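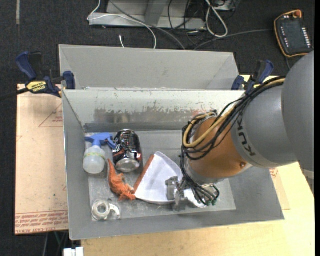 Prolwood, 5 Nov 2024

Day 11 of trying to cancel my gym membership. A thread, for anyone who needs to feel better about their own life choices.

I joined Flemard Fitness in March. I went four times. One of those was to get my water bottle back.

Signing up took 30 seconds on my phone, in line at the bakery. Canceling requires a letter. On paper. Mailed to an office in Zaner that is open Tuesdays and, I assume, during eclipses.

I do not own a printer. I do not own a stamp. I own one envelope and it has a birthday card in it for a kid who is now two birthdays past it.

So I went to the library. Printing is 30 cents a page. The letter was one page. The machine only takes a card with a five dollar minimum. I am now a patron of the arts.

Mailed it. Waited. Got an email that said "We miss you!" with a coupon for a smoothie.

Called the number. I was caller 11 in the queue. The hold music was one saxophone, and I would say he was going through something.

The person who picked up was Lụa Phí and I want it on the record that she was lovely. She told me my letter had arrived. She also told me it was missing my member number.

My member number is on my key tag. My key tag is on the keys I lost in June — the whole reason I went back to the gym the fourth time, come to think of it. So make that two visits for exercise.

Lụa looked it up for me. It's 594. I asked if she could just write 594 on the letter. She could not. It has to be in my handwriting.

I did the math on what I've paid them since March and it's a little over 300 dollars. You can get a decent used bike for that. You can get a terrible new one.

My neighbor Mr. Taşdemir says he has been trying to leave the same gym since before the pool was filled in. He has stopped fighting it. He goes on Saturdays and uses the sauna out of spite.

Second letter went out this morning, number written three times, once in each margin and once under my name. Then I walked over and voted, which took nine minutes and did not require a key tag.

Anyway, does anyone want a smoothie coupon? Expires Friday. You do have to be a member.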